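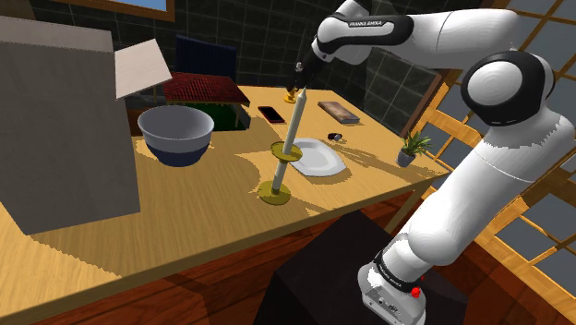
What does fault 8 mean when the gripper stops during a grasp?
The fingers met more resistance than the set limit, and the Leler controller has locked the arm.

To clear fault 8

1. Pause the task. Do not pull the object free.
2. Support the object, then open the fingers at the lowest speed.
3. Lower the grip force to 50 per cent.
4. Wait 2 seconds and select Reset.

Caution - keep hands clear of the fingers after Reset.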